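Flestomero vapour cell reference: user guide
Section 4. Warming the cell and finding the line
Revised November 24, 2019

Read this section before you switch on the heater. It replaces the single page that came with the Okoth controller, which we suggest you keep only for the wiring diagram.
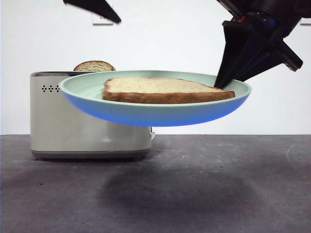
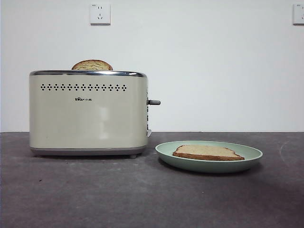
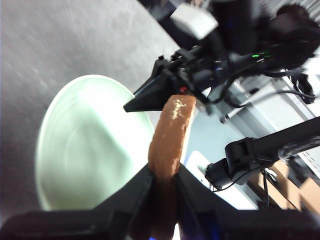
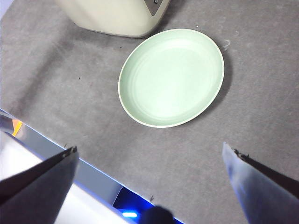
The Flestomero cell has to be warm before the laser will find anything in it, and the display on the controller is a poor witness to whether it is. The sensor is glued to the outside of the oven block, so it reports the block. The glass lags behind. Bread is kinder to the user in this respect: the slice standing up out of the cream toaster in the second picture is golden brown, with a darker crust, and you can judge it from across the room. A glass cell looks the same at every temperature you will use. Treat the READY light as a statement about the oven block and wait for the signal itself.

Before you start
The cell should be in its holder with both end caps fitted. Check that the laser shutter is closed.

CAUTION: The laser beam cannot be seen by eye. Wear the goggles marked for this laser. The Tovach shutter has an indicator, but do not rely on it; use a beam card.

1. Switch on the controller and set the target to 47 °C. Ignore the "fast warm" option. It overshoots, and the time it saves is lost again while the block cools.

2. Wait for READY, then leave it for a further 11 minutes. The brochure says no wait is needed. We have not been able to reproduce that.

3. Open the shutter and look at the photodiode reading. With the beam off the line you should see about 1,686 counts. A much lower number usually means the beam is clipping an end cap.

4. Start the slow scan. Watch for a dip that comes back in the same place on every sweep. A dip that turns up once is noise, whatever the software calls it.

5. Set the scan centre on the dip and narrow the scan width to 385 MHz.

6. Press LOCK.

NOTE: The Tamusus software shows a green bar when it believes it has locked. It will also do this on a stray reflection. To check, block the beam in front of the cell with a card. If the bar stays green, you were never locked. Go back to step 4.

NOTE: The "signal quality" percentage is not explained anywhere we could find. Don't write it in your lab book as if it were a measurement.

CAUTION: Close the shutter before removing either end cap. The oven block stays hot after the heater is off.

If there is still no dip, see Section 7, Fault finding.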